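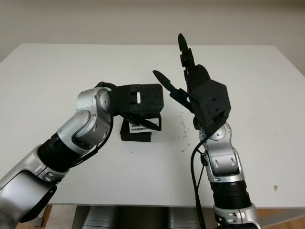
Part 2: Setting up your Tuvico kayak cart

OK, you've got the box open and the wheels are on the axle (if not, go back to Part 1, I'll wait). Now we get to put the frame together and fit it to your boat. It took me one cup of coffee the first time and I'm slow with straps.

You'll need the two frame arms, the kickstand, both foam bunks, the long Jiltach strap and the little bag of pins. The cart fits hulls up to 40 inches wide.

1. Lay the frame arms flat with the curved ends facing up. The arm with the kickstand bracket goes on your left.

2. Cross the arms and push the center pin through both holes until the ball on the end pops out the far side. Give it a tug. If it slides back out, it wasn't all the way in.

Note: The holes are tight on a new cart. Wiggle, don't hammer! I bent a pin that way and had to order another.

3. Slide the axle through the two lower sleeves and clip a ring pin at each end.

4. Press the foam bunks onto the curved ends. A little soapy water helps a lot, and it dries out overnight so they won't creep around on you later.

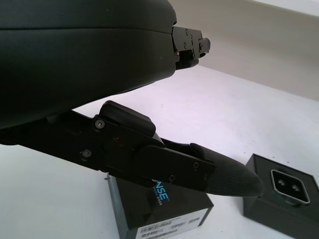

5. Flip down the kickstand and stand the cart up. It should stay put by itself on level ground. On a slope, get somebody to hold it (or use a rock, like I do).

6. Set the boat on the bunks just behind the seat. You want most of the weight over the wheels and only a bit of it in your hand when you lift the bow.

7. Run the strap under the frame, up over the hull and through the buckle. Pull it snug, then tuck the tail under so it can't wind itself into a wheel.

Caution: Don't load more than 100 pounds, boat and gear together. Leave the cooler for a second trip.

Caution: Never tow the cart behind a bike or a car. It's made for walking speed.

8. Walk it around 400 feet on pavement, stop, and check the strap again. New webbing stretches, and mine always needs one more pull.

If you have the Moon wheels (the fat ones for sand), let some air out until the sides bulge just a touch. Pump them back up before you go on pavement or they'll wear in a hurry.

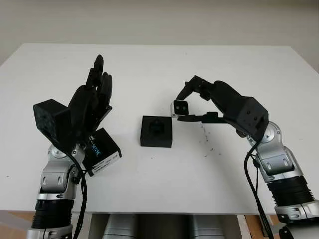 Lurside, April

A quick add-on after the first few launches of the season: rinse the axle with fresh water every time you've been in salt, even if it only got splashed. I skipped it twice and spent an evening working the left wheel loose with pliers. Pull both ring pins, slide the wheels off, rinse, let everything dry and put a dab of marine grease back on. The strap can go in the same rinse. Keep the cart out of the sun between trips if you can, the foam goes crumbly otherwise.

Last updated: April

Related items
Part 1: Wheels and axle
Part 3: Folding and storage
Moon sand wheels, pair
Jiltach cam strap, long
Replacement pins and rings
Tuvico foam bunks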